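Refurbishment Program at Povard Extends the Working Life of Office Computers

Interview with Roos Timmermans, workshop coordinator

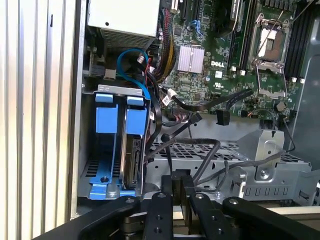 From office to workbench

The Povard workshop receives desktop computers that offices and schools have retired. Last year it took in 400 machines, most of them in deliveries from two regular partners, Michiels and Jetmont. Roos Timmermans has coordinated the workshop since it moved to its present building.

“We open every tower before we decide anything about it,” Timmermans said. “The outside of a case tells you how it was treated in the office. It tells you very little about the board.”

Staff remove the side panel, look over the cabling and check the processor socket. A board with an open, empty socket is set apart from complete machines and entered in the register under its own heading.

“An empty socket makes people nervous, and it should,” she said. “The contacts are very fine. We ask trainees to keep their hands, their sleeves and their tools away from that corner of the board until an instructor is beside them.”

Training at the bench

The training course lasts 32 hours and is held in the mornings. Participants learn to identify the power supply, the memory slots, the heatsink and the data cables, and to take them out and put them back in a set order. Timmermans said that cables cause more difficulty than any other part of the work.

“A new trainee sees a bundle of black and yellow wires and wants to pull it out of the way,” she said. “I would like them to follow each wire to its end first. It is slow, and some of them find it dull. By the second week they are much quicker than I am.”

Office towers from the large manufacturers, Dell among them, make up the greater part of the stock. Timmermans described them as practical machines for teaching, although she noted that some power supplies and brackets fit only the case they came with.

“You cannot always move a part from one case to the next,” she said. “We keep the brackets. We have drawers and drawers of brackets.”

Distribution

In the past year the workshop returned 131 computers to use. Of these, 48 went to Makura, the neighborhood learning center, where they are available to adult students in the evening. Machines that could not be repaired were taken apart for spares.

Asked about plans for the coming year, Timmermans said that the workshop hopes to add a second bench in July and to revise its written instructions for memory testing.

“The present version was written for older boards,” she said. “It still mentions a tool we no longer own.”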